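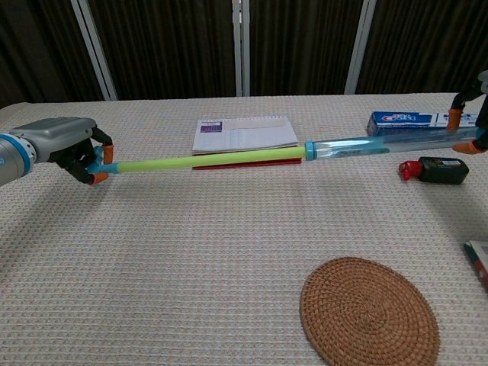
4.2 Table coverings and how long families stayed

Going in, we expected the toy stock to matter most. More toys, longer visits. It didn't come out that way at Lorska, and only weakly at Clendska, so this section goes through the coverings instead, which we had logged almost as an afterthought.

Both lending rooms let families try toys at a table before signing them out. Lorska had bare tables at the start and moved to cloths in January. Clendska had cloths the whole time, though not always the same ones. In total we have 266 logged visits with a usable start and end time. Another 37 had no end time and were dropped from the stay-length figures, but kept for the comments. Visits under 10 minutes were kept too. Some of those were returns only, and the sheet did not have a box for that (it should have, see 5.1).

The cloths were of two sorts. Flat weave, plain, easy to wipe. And a raised-stitch sort, with a fine bumpy pattern you can feel through a sleeve. Figure 3 has a cream cloth with the raised pattern, and a long plunger-style toy held over it. Long thin toys come up again below, as they were the ones parents complained about on bare tables. They roll.

Stay length first. Visits at Lorska got longer after the cloths went on. The gap is clearest in the late afternoon and close to nothing in the morning. Mornings were mostly toddlers on the floor, so the table hardly came into it. At Clendska no change over the same weeks, as expected. We did not try to model this further. The two rooms differ in too many ways: heating, bus stop, opening hours, the fact that Lorska shares a hallway with a music class on Monday.

Noise was the reason parents gave most often. Not volume as such, more the sharpness of it. "You put a thing down and the whole room hears it" was one comment from before the change. After the change the word "loud" mostly drops out of the Lorska comments and "crowded" takes its place. Coding was done by Na-rae Nam and Duygu Sönmez seperately, then compared. They disagreed mainly on remarks like "it's a bit much in here", which could be noise or people or both. Those were left as unclear.

We did not have a sound meter in either room for the full period. A short run at Lorska was made with a borrowed one but the settings were changed partway and we don't report it.

Rolling was second. Pegs, marbles, sticks, anything long and round. On a bare table they end up on the floor and someone small goes after them. Staff at both rooms said the raised-stitch cloths slowed things down and the flat ones didn't much. Mi-kyung Ra, who ran the Clendska desk, had already been moving the bumpy cloths to the tables nearest the door for this reason, before we asked. This means that the cloth type at Clendska is mixed up with table position and we can't pull them apart. At Lorska the cloths were handed out in whatever order they came back from the wash, so a bit better there, although not random in any strict sense.

Third, and we had not planned for it: looks. Several parents said the room felt "more like a kitchen" or "like at my aunt's". Pale cloths got more of these remarks than dark ones. Nobody asked for patterned cloths, a few asked for the old Maksymiv ones back. Those were printed with road maps and belonged to the earlier playroom at the same address. We take this as liking what was there before and nothing about maps.

Cost side. Washing is the main thing. Raised-stitch cloths hold crumbs, and play dough is bad news on them. Clendska staff banned dough from the cloth tables in the second week, Lorska never did, and the Lorska cloths went in the wash more often as a result. Over 70 washes were logged there. Two cloths were thrown out. Flat cloths can be wiped between families and staff liked them better for that, even where parents liked the others.

There is also a problem for some kinds of play. Card games work well on cloth, cards are easier to pick up. Wooden track does not, it lifts at the joins. Block towers are somewhere in between, and older kids noticed right away. One pulled the cloth back and built on the bare corner. Puzzles were fine on the flat weave and poor on the raised one, where small pieces sit at an angle and parents kept pressing them down with there thumbs.

How does this sit with earlier work? Our reading of the Sono playroom notes, shared with us by Latifa Bouzid, is that carpets did most of the quieting there and tables were not looked at. The carpets at Lorska were in place the whole time. So whatever changed in January was on top of that. The Sono rooms were also a good deal bigger.

One more caution. Staff knew when the cloths went on and so did the families. Do-yoon Seok raised the point that a newly covered table says someone has tidied up, and that people may stay longer in a tidy room whatever is on the table. We think this is likely part of it. A swap back to bare tables would have helped, and staff at Lorska said no.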